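4. Equipment Planning for the Two-Arm Sorting Cell

4.1 Scope of the purchase

The budget model in Section 3 treats a work cell as a single line item. For the Lostbridge site this was too coarse. The arms account for most of the quoted price, but the items that delayed commissioning were small: gripper fingers, cable, trays, table covering and clamps. We therefore split the cell into four cost groups (arms, end effectors, fixed furniture, consumables) and assigned a separate lead time to each. The part set for the planning study was limited to brake pads, a half-ring bracket and small round parts, with a ribbed metal tray as the only container.

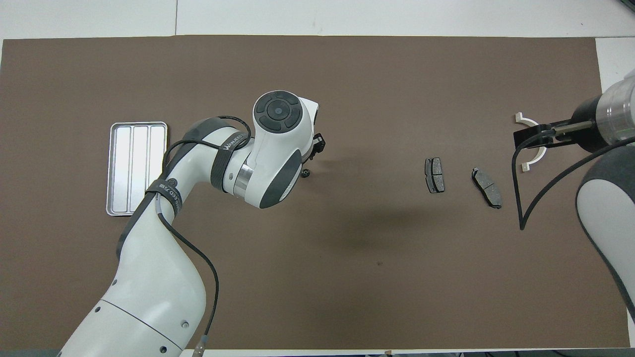

Page last changed: Sunday, April 17, 2022

Figure 4. Brake pads on the work mat between the two arms, with the compartment tray at left.

The end effector group was the hardest to price. Flarine and Desmet both quoted two-finger parallel grippers, but only Desmet listed fingers as a separate spare. Under the Flarine quote, a worn finger meant ordering a full gripper body, and this raised the replacement cost enough to change the ranking of the two suppliers. Brake pads have an abrasive face and a hard backing plate, and we assumed finger wear would be set by the friction side. The reserve was fixed at 12 finger pairs for the first year of operation. Purchasing may revise this number after the July review.

External cable runs were entered as a wear item. A cable that loops along the outside of a joint needs enough slack for the full range of wrist motion, and the slack itself becomes a snag risk when two arms share one table. Straps and cable ties are cheap, but the labor to refit them is charged at the same hourly rate as other maintenance work. We carried both under consumables.

4.2 Table and floor space

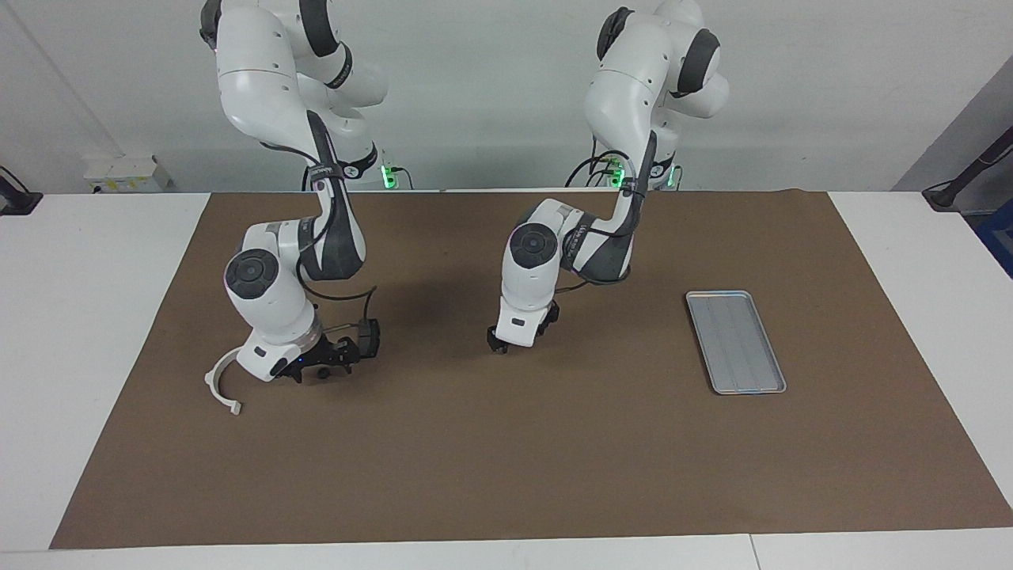 Mounting both arms at the back of the table leaves the front edge open for loading and for manual recovery of dropped parts. It also fixes the table size early. A narrower table would have saved money in the furniture group, but it would have increased the overlap between the two reach zones and with it the time each arm spends waiting for the other. The Linditar planning sheet does not include waiting time as a cost, so we added it as a separate row.

The mat covering was budgeted by the roll. At the assumed rate of one change every six working days, a year of operation uses fewer rolls than the supplier's minimum order, and the surplus was booked as stock.

4.3 Trays and part presentation
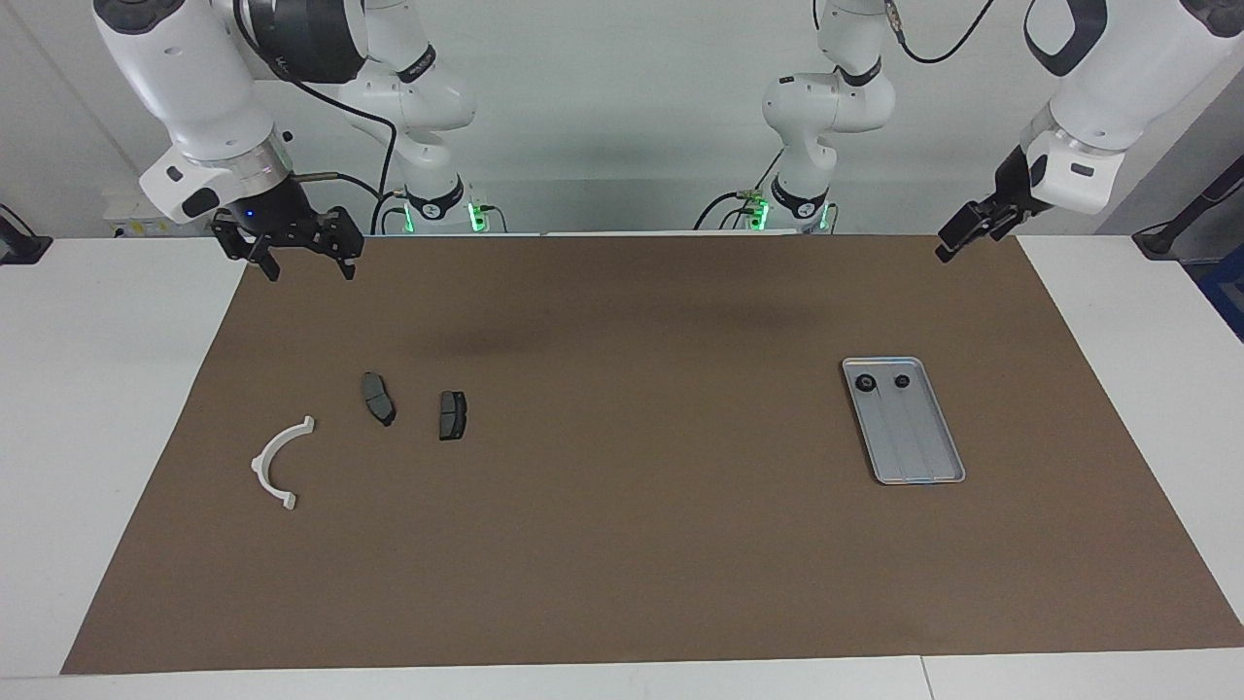

Loose presentation was chosen over fixtures for the initial phase. A machined nest for each part type would simplify grasp planning, but every new part number would then require a new nest and a new purchase order. With loose parts the tooling cost stays flat and the burden moves to perception and to cycle time. Our estimate places the break-even point at 300 parts per shift. Below that volume, the fixtures do not pay for themselves within the depreciation period.

Trays were priced in lots of 69, the smallest quantity the supplier would quote. The ribbed pattern was kept for both large and small parts so that a single tray type could be stocked. Small round parts can shift along a channel during transport, and an insert may be needed if the cell is later linked to a conveyor. No insert is included in the present budget. Its cost is treated as a contingency in Section 5, together with a second set of table clamps.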